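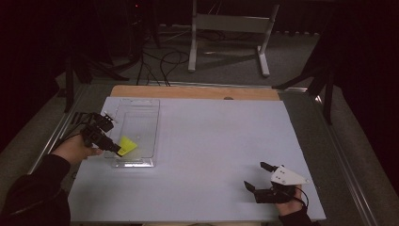

Dayton, Ohio, 2018-11-25

By Mawuli Wumbei

Home Archive Notes Contact

6 min read

Putting an object in a tray is close to the smallest chore I can define. It has one thing to move, one place for it to go, and a pass condition that a child could check. It is also a fair stand-in for a large share of what people do in kitchens and at packing benches: cutlery into a drawer, parts into a kit, soap into a dish. So when somebody asks me whether machines can do housework yet, this is where I start, and I usually lose them before I get to laundry.

The short answer for late 2018 is that a machine can do this chore if you fix the tray, fix the part, and pay for the hours of setup. Drop any of those and the answer gets worse quickly.

Start with the tray. Clear plastic is hard for depth sensing. Sensors that project infrared light tend to look through it or pick up a reflection from the rim, and what comes back is a hole in the point cloud with a few stray points at the edges. A yellow object on a pale board is easy to segment by color alone. The tray it has to go into is the part you cannot trust. People use the rim highlights and the slight shift in the background, and they also know what a tray is, so two visible corners are enough to place the other two.

Then the part. A wedge has sloping faces, and parallel jaws want parallel faces. If you close on the slope, the object squeezes out toward its thick end. The usable grasps are across the width, and from some resting poses the jaws cannot get there without hitting the table. With the object already inside a tray, the rim removes more approaches, and a shallow rim still takes away the low ones. A planner can enumerate all of this if it has a good model of both objects. It rarely has a good model of both objects.

Contact comes last and costs the most. The release is where I see the most failures on the bench. One finger opens a little sooner than the other, the part sticks to the pad and rotates, and it ends up leaning on the rim. A person feels this and nudges it flat without noticing. A position-controlled arm has no idea that anything went wrong unless you gave it a check.

This is the argument for having people do the task through the gripper. Put a two-finger gripper in each hand and you give up most of what makes hands good: no palm, no finger rolling, not much feel at the tips. What remains is the judgment. You still choose the angle of approach and still correct late. If a person can do the chore with jaws, then the jaws are not what is stopping the machine. If a person cannot, no amount of software will help and you should go and redesign the fingers.

I tried to put numbers on this in March with Rochelle Nakamura, who had a bench cell standing idle between jobs. We used her arm, a pair of fingers I had printed, and a planner called Drakura that I have complained about on this blog before. The task was single parts into a fixed tray. We logged 1164 attempts, and 210 of them failed in a way that needed a person to reach in. That is a failure rate of 18 percent, on a task with the tray screwed down. I had guessed five.

The breakdown was lopsided. Bad release was the largest group, then a grasp on the wrong faces, then collisions with the rim. Outright misses were rare. We swapped the clear tray for an opaque one partway through and the rim collisions nearly went away, so a fair part of that problem was a purchasing decision.

For comparison, Rochelle did a run of the same parts with a hand-held gripper. She dropped two. She was slower than she would have been with bare hands, and she said her wrist hurt, but she had no trouble with the clear tray at all. She also used her second gripper to steady things, and did it without planning to. Our arm had nothing to steady with. Two-arm work doubles the hardware and does rather more than double the ways to collide, and I understand why most shops avoid it.

On the shop floor, most of this has an answer already, and the answer is fixturing. You make the part arrive in the same pose every time, you use an opaque tray with a lead-in on the edges, and the robot repeats a motion all day. Grelow feeders and the like are not interesting, but they are why the work gets done. The economics fall apart on short runs, where a new fixture costs more than a few weeks of someone's wages.

A house has no fixtures. The tray moves, somebody buys a different tray, and the light changes through the afternoon. I would not put a date on general tidying. I would expect to see a machine that handles one known class of object on one known surface, sold at a silly price, well before anything that can clear a table.

Next on my list is compliance at the wrist. I have a Lultance coupling on order, and I want to see how many of the release failures go away when the part is allowed to settle. I will keep the clear tray in the test set. The log format needs fixing first, since half of the March entries say "bad drop" and nothing else.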